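What to do when the arm scrapes the back wall of the bin

Posted by Luminița Radu, 31st October

If you run a bin picking setup long enough, you will come in one morning and hear it before you see it: a long, dry scraping noise, like somebody dragging a chair across a church floor. We had ours at the Stuvthorpe bench this fall, and it took us a good while to sort out, mostly through looking in the wrong places. I've written down the order I'd go in now, in the hope that it saves you an afternoon or two.

First, stop the arm. I know that sounds obvious, but there is a strong temptation to let it finish the cycle so you can "see what it does." Our arm will happily keep pressing against a wall up to the force limit, and back then the limit was set at 147 newtons, much too generous for a light gripper picking small blocks. Press the stop, let everyone nearby know you're working on it, and leave it stopped until you've read the log. Please don't reach into the bin while the arm still has power to move!

Next, save the log before you restart anything. Ours only keeps the last 2,000 lines, and a restart writes a surprising number of them. Look for the first force warning and not the last one. The last one is only where the controller finally gave up, and I spent a whole evening staring at it before Emilian Ene leaned over and asked why I was reading the story from the back.

Once you have the log, jog the arm up and away at the slowest speed you've got. Go straight up first. If you swing sideways while a finger is still down beside a wall, you can bend a linkage, and then you have two problems.

Now check the bin itself, with the power off. Push on each corner with your hand. A bin held by clamps can creep a little with every knock, and a clamp that felt tight last week may turn quite easily today. Go by feel here, and do all of them, including the awkward one you have to kneel down for. 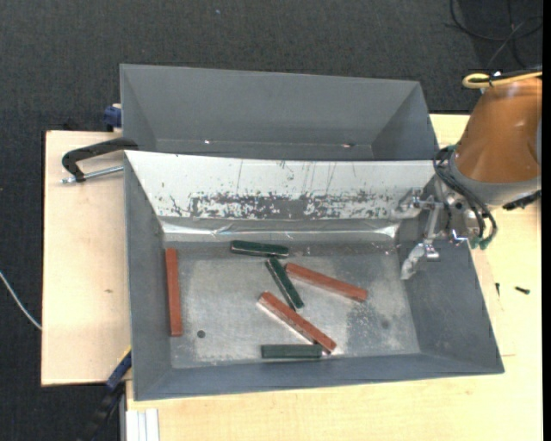

If a clamp has worked loose, put the bin back against its marks before you tighten anything, and then tighten a little at a time, going from one clamp to the next and back again. Cranking one all the way down first will pull the bin crooked. (If you never made marks, a pencil line on the table along each side does very nicely, and you can make it as soon as the bin is where you want it.)

After that, look at the fingers. Any wrapping on the tips should be smooth and snug. A tip that has been rubbing gets thicker in one spot and thinner in another, and the gripper no longer closes where the software believes it does. Rewrap both fingers even if only one looks bad. While you're there, follow the hoses and cables with your hand and make sure nothing goes tight when the wrist turns.

Then comes the part we had wrong. Our planner, which is called Ghiță for reasons that go back before my time, keeps a model of the bin with its walls in it. Somebody had swapped in a deeper bin and measured the opening, but had left the old wall slope in the file. So whenever a block lay close to the back, the plan brought a finger down through a place where there was real metal. Picks in the middle went perfectly well, and that is why it passed every quick test we gave it.

Measure the bin at the rim and again at the floor, on all four sides, and type in both sets of numbers. Measure any liner or panel you've added as well. Then add a margin. Ours was zero, I'm embarrassed to say.

Before you go back to full speed, lower the force limit and run 100 picks slowly, with a person standing by the stop button. Put the blocks where they're hardest to get: flat along the back, tucked in the corners, leaning on each other. If the arm refuses a block it can't reach safely, be glad of it and move the block by hand once the arm is stopped. We ran 300 before we trusted ours again, but we were feeling jumpy.

Last of all, write the bin's measurements on a piece of tape and stick it to the outside of the bin. When you swap bins, the numbers travel along, and whoever sets up next can check them against the file. Ours are written in black marker, and the spare roll of tape is in the top drawer with the hex keys.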